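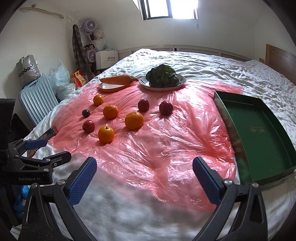 Wetetti Fruit Sorting Set: README and fault notice

Status: released with known fault
Last revised: November 18, 2019
Maintainer: Blair MacAulay
Fault analysis: Tane Sutcliffe

Contents

The set holds 1,223 episodes of fruit and vegetable handling recorded in bedrooms and other lived-in rooms with hand-held grippers. Each episode has wrist video, gripper opening width and an estimated tool pose. Items are laid out on soft surfaces, so expect sheets and plastic to shift under load.

Known fault: width signal freeze

In 178 episodes the gripper opening width stops updating while the video carries on. The recorded value stays at its last good reading, most often fully open. A policy trained on these episodes learns to close late or to stay open over the item.

We found the fault after a policy trained on the April build was run on the Nisbet arm. The arm came down on an apple with its fingers apart, pressed it into the mattress and kept pushing until the operator hit the stop. The apple was bruised. The arm and the operator were unharmed.

Cause

The logger shared one buffer between the width encoder and the pose tracker. When the tracker lost its fix, usually in glare from a window or off shiny plastic, it flooded the buffer and the encoder readings were dropped. No error was raised. The old check only looked for missing rows, and the rows were all there.

What has changed

The logger now keeps a separate buffer for each sensor. A width value older than 100 ms is written as null. Affected episodes are listed in width_freeze.txt and have not been repaired. Of these, 70 also have pose jumps and are marked P.

Use

Leave out every listed episode when training a grasp policy. They can still be used for video-only work such as item detection. Do not fill in width from video and run the result on hardware without a force limit.

Models trained on the April build should be withdrawn. The Troretti loader skips listed episodes by default; the Varkasley loader does not, and needs skip_listed set to true.

Open items

Left and right finger widths are still logged as one value.
Freezes shorter than 100 ms are not detected.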